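5.3 Checking the grasp view

Before starting a batch, run one pick by hand and look at the contact view. The steps below assume that the Zaltberg scene pack has been loaded and that the arm model is in its home pose.

1. Open the Prumham console and choose Tasks > Single pick.

2. Set the object to "Plate, square" and the support to "Cushion, tufted". Leave the friction values at their defaults.

3. Set the closing force limit to 4 N. Higher values can push the finger pads through the rim mesh, and the solver will then throw the plate clear of the support.

4. Press Step until the fingers reach the rim, then press Hold. Turn the view so that the finger pads, the rim and the cushion below can all be seen.

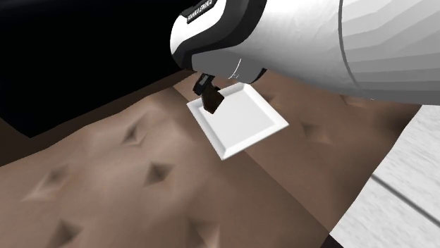
5. Check that the pads meet the raised border of the plate. One pad may overlap the flat inner area. If both pads lie over the flat area, move the grasp point outwards and repeat step 4.

6. Press Release hold. The run continues to 700 steps and stops by itself.

7. Open the log and read the line "contact_pairs". A value of 4 or more at the moment of closing is accepted. With a lower value, go to section 5.5.

Note: The cushion is a fixed mesh and does not sink under load. Do not use it to judge how a plate would behave on a soft seat.

Note: Facets on the arm links are normal at the Draft setting. They affect the display only - collision shapes are stored separately.

Caution: Do not change the support while a run is on hold. The contact list is not rebuilt and the log for that run must be thrown away.

5.4 Starting the batch

Choose Tasks > Batch and enter the number of picks. The standard licence allows 2,000 picks per batch. Results are written to the project folder when the last pick ends.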